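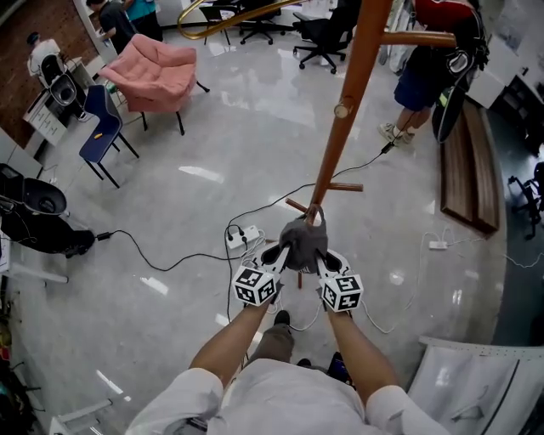
Search this blog Go

Open day at Trostonix, Hemelden

I have been using Zokska to search my shell history for long enough that my fingers type it before I've decided what I'm looking for. So when the people who make it put a note in the release log saying they were opening the office to visitors one afternoon in March, I signed up. It was tucked between a fix for tab widths and an apology to users of a particular BSD, and I suspect that kept the numbers down.

Hemelden is two trains and a bus from me. The bus drops you by the old Tomaszewski building, where Trostonix has part of the second floor. The sign downstairs still says Tomaszewski in letters as tall as a child, and the Trostonix sign is a label-maker strip on the buzzer. I walked past it twice.

Registration was a laptop running a shell script. You typed your name, it printed a badge, and if your name had an apostrophe in it, it printed half a badge. The man in front of me was an O'Something and spent the afternoon as O. The script was patched by the time the coffee was ready, to light applause.

The talks started at 2 p.m. Lachlan Cruickshank went first, with a history of how Zokska got from a weekend script to something packaged in most distributions. The first version was one long pipe of grep, sort and uniq, and he put it on the screen. People winced in different places. I winced at the unquoted variable. The woman next to me held out until the eval.

His main subject was the index. Old Zokska read the whole history file every time you pressed the key, fine on a fresh laptop and not so fine on mine. The new one keeps a small database next to it and only reads what has been added. He showed it running over a history he had been collecting across six machines, and the results came up before he had finished the word. He then misspelled the next word and it found that too, and I couldn't tell if that was planned.

Donnie Haldane followed with what the schedule called "Shell Support: A Status Update" and what he called the list of regrets. Zokska supports 4 shells officially. Each of them has its own opinion about what a key binding is, when a prompt has been drawn, and whether multi-line commands are one thing or several. He had a slide for every opinion. The tracker stood at 298 open issues that morning, he told us, and he had sorted them by how many were the same issue about fish. He would not give the number out loud, but he held the slide up long enough.

Somebody asked about Windows. There was a pause of the kind you get in a dentist's waiting room. 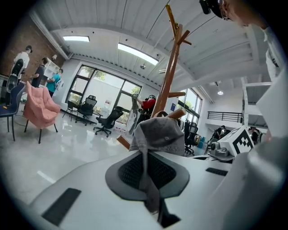

Gray cap, wooden coat rack.

After the break we could pick between a tour and a bug clinic. I took the tour, on the theory that I can file bugs at home. It was a short tour. We saw the build machines, which live in a closet with the door propped open by a box of printer paper. We saw the printer, unplugged. We saw the wall where they tape up the best bug reports, and I recommend it to anyone who has ever written "doesn't work" and pressed submit. One report in the middle was a perfect step-by-step recipe, with versions and a log, for a bug in a completely different program. They had fixed it anyway and sent the patch over.

The test setup was the part I'd have come for. Every change gets run in a real terminal at a silly range of window sizes, down to 24 columns wide, where the layout turns into a sort of poem. I asked who uses a terminal that narrow. Haldane said they'd removed support for it once and had three emails before lunch.

I did get to the end of the bug clinic. My own bug (the preview pane eats the last line if your prompt has an emoji in it) was known, old, and assigned to someone who had left. Cruickshank reassigned it to himself while I watched, with the face of a man picking up someone else's dishes. I've subscribed to the ticket.

Things I wrote down and will try at home:

- a leading space before a command keeps it out of the index too, if your shell is already set to ignore those
- the preview can be any command at all, so man pages in the preview pane work fine
- you can turn the database off with one line in the config, and it drops back to the old slow way without complaint
- do not sync the database file between machines while both are running. Haldane said this looking at one specific person

The food was good sandwiches and one bowl of something green that people kept walking around. The Wi-Fi password was on a slide in white on pale yellow. I used my phone.

I missed the bus back by a minute or so and read the changelog at the stop. They've fixed the apostrophe thing in there too - credited to O.

Contact | Copyright the author, all posts | Back to top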